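Notebook, hand-held gripper comparison
November 2025

Continued from the Adatside pages. Gudrun Forsberg asked me to write down more of the reasons and fewer of the feelings, so I try.

Two sets of finger pads are compared now. Set A is the old hard pad which came with the Breltine kit. Set B is the softer blue-faced pad from Baysal. The body, the linkage and the camera mount stay the same for both, otherwise we learn nothing. Camera exposure is locked before each round. I forgot this once in May and had to throw away one whole afternoon.

Plan: 50 grasps with each set, so 100 in total, in a normal living room with normal mess. Objects are small snack packets, still in their box on the coffee table. I chose packets because they are the worst case for us. The film is crinkled, it shines, and the part you want to hold is moving inside.

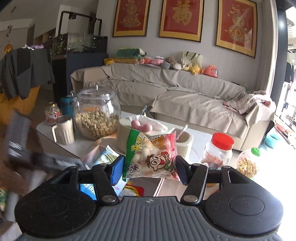
Set B on a clear snack packet, one pad on the green side and one on the pink side.

Result for set A: 6 drops. All of them were at the moment of lifting, when the packet turned between the pads. I could feel it in the handle a little before I saw it in the video. Closing harder helps against turning, but then the candies get crushed, so it is not a solution I want to write in the manual.

Result for set B: no drops in the first half, then I stopped to clean the pads with alcohol and continued. I should have cleaned set A at the same point and I did not. So the comparison is not completely fair — I will repeat set A with cleaning before I show any table to Gudrun.

Other remarks:

Dust specks on the black plastic of the housings. Wipe before every session.

Round mark on the body is found well by the Pulla script near the window, less well when I turn my back to the balcony. Maybe my own shadow. Not checked.

Width reading drifts after long use. I zero it now every ten grasps. Old log files have up to 1000 lines without a zero, please do not use them for width.

My wrist is tired after 50 grasps. Next time a break in the middle, same place for both sets.

Next: repeat set A, then both sets on the mugs.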